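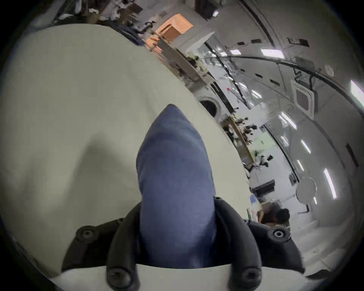

¿Qué es la enseñanza por demostración en robótica?

Es el conjunto de métodos con los que una persona le muestra a un robot cómo se hace una tarea, con la mano o por control remoto, en vez de programarle cada movimiento. Lo registrado sirve luego para entrenar una política de control.

Enciclopedia > Robótica > Aprendizaje > Enseñanza por demostración

Tiempo de lectura: 2 min

Nombres y variantes

También "programación por demostración", "aprendizaje por imitación" (este último más amplio, incluye el entrenamiento). En inglés, learning from demonstration. Tres vías habituales:

Guiado cinestésico. Se toma el brazo del robot y se lo lleva por la trayectoria. Intuitivo, lento, cansa. Con dos brazos a la vez, casi impracticable para una sola persona.

Teleoperación. Mandos, guantes o un brazo maestro que el robot copia a distancia. Los datos salen ya en el cuerpo del robot. Contras: retardo, poco tacto, equipo caro.

Pinza de mano. El demostrador lleva en la mano una pinza con cámara, parecida a la que montará el robot. No hace falta robot para grabar. A cambio hay que reconstruir la posición de la pinza a partir del vídeo y otros sensores, y no todo lo que alcanza un brazo humano lo alcanza uno mecánico.

Tareas con tela

Banco de pruebas clásico. La ropa no tiene forma fija, se tapa a sí misma y cada pliegue cambia lo que ve la cámara. Suele trabajarse a dos manos, una pinza por lado, sobre superficie amplia: una cama, una mesa. Se agarra por un borde o una esquina; si la pinza entra demasiado arrastra tambien la sábana.
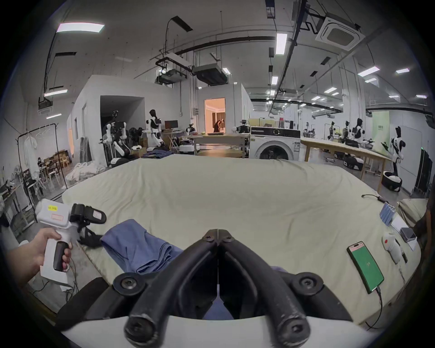

Registro de una sesión

El protocolo Drendance, descrito por Waqas Kakakhel en el laboratorio de Greltercombe, fija 40 repeticiones por prenda y 5 segundos de pausa entre una y otra. Posición inicial distinta cada vez. Los intentos fallidos se guardan aparte, marcados. Una versión posterior, probada en Etville, reunió 235 demostraciones de doblado con 2 demostradores; la variación entre personas resultó mayor que la variación entre prendas.

Limitaciones

Errores acumulados: el robot se desvía un poco, llega a un estado que nadie mostró y se desvía más. Se corrige en parte con demostraciones de recuperación (empezar desde una prenda ya mal puesta). Otros problemas: fuerza de agarre que el vídeo no recoge, pinzas fuera de plano, demostradores con estilos incompatibles. Kälin propone filtrar por duración y descartar las mas lentas; criterio discutido, porque a veces lo lento es lo cuidadoso.

Véase también

Teleoperación. Clonación de comportamiento. Manipulación de objetos deformables. Pinza robótica.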